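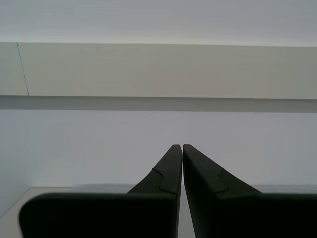
Entered by Floarea Ilie | December 16, 2021 | Read and countersigned: Petrică Sandu

Subject: Work table 2731, tabletop, cleaning and leveling

Work table 2731 was inspected this morning before the room was opened for general use. The purpose was to decide whether the pale gray top should be kept through the winter or exchanged for the top now stored with table 2729. The previous entry on this matter left the question open pending a proper cleaning, which had been postponed twice.

Cleaning was carried out with warm water and a small quantity of dish soap, applied with a folded cotton cloth and taken off with a second cloth. The surface was then dried by hand. The Rukutico paste was not used. Its label permits use on coated surfaces, but the trial on the offcut in February left a dull patch that remains visible under the ceiling lights, and I do not wish to repeat this on a full top. The tin has been returned to the lower cabinet and marked accordingly.

Two areas required more attention. The first was a strip of adhesive along the side nearest the window, left by the tape with which the old layout had been marked. It softened after 13 minutes under a damp cloth and came away with a plastic scraper. The second was a faint ring near the center, which did not respond to soap. It has been reduced by repeated wiping but can still be felt with a fingertip. Mr. Sandu examined it and considers it to be a slight swelling of the coating. We agreed to leave it alone.

The level was checked next, using the long Flirar spirit level, first along the length of the table and then across it. Along the length the bubble was centered. Across the width the table was low on the wall side. The adjustable foot at that corner had worked upward in its thread, and the locking nut was loose enough to be turned by hand. The foot was extended, the nut was tightened with the open wrench, and the check was repeated with the level reversed. Both readings now agree. The other three feet were found tight and were not disturbed.

A shallow tray of water was placed at each corner in turn as an additional check, at the suggestion of Mr. Sandu. I record this for completeness. It told us nothing that the level had not, and one tray was spilled on the way back to the sink.

Room temperature at the time of the measurements was 22 degrees Celsius. The heating had been on since early morning.

Comparison with the top of table 2729. The stored top was brought out and laid on two trestles. It is the same length but slightly narrower, so the existing screw holes would not line up with the frame of 2731 and new ones would have to be drilled. It also has a chip at one corner that was filled at some earlier date, by whom is not recorded. The filler has yellowed. Apart from the chip it is sound, and it is free of rings.

Decision: the present top is retained. The stored top has been wrapped again in its blanket and returned to the rack, chipped corner upward, with a paper label giving the table number and the words "narrow, needs drilling."

Mr. Sandu asked that the following be noted on the use of the table. Tape is not to be applied directly to the top. Where positions must be marked, the low-tack Deseo film is to be used and removed at the end of the day. Cups are to be kept on the side shelf. Any solvent is to be tried on the offcut first, and the result entered here with the name of the product.

Materials used: two cotton cloths, dish soap, plastic scraper, open wrench. The scraper is worn along one edge and a replacement has been added to the supply list. The cloths have been rinsed and hung by the sink.

Outstanding: the ring near the center is to be examined again in February, in daylight and by touch, and compared with this entry. The level is to be checked on the same occasion. The gap between the wall and the table has not been measured following the adjustment of the foot. F.I. to do this before the side shelf is refitted.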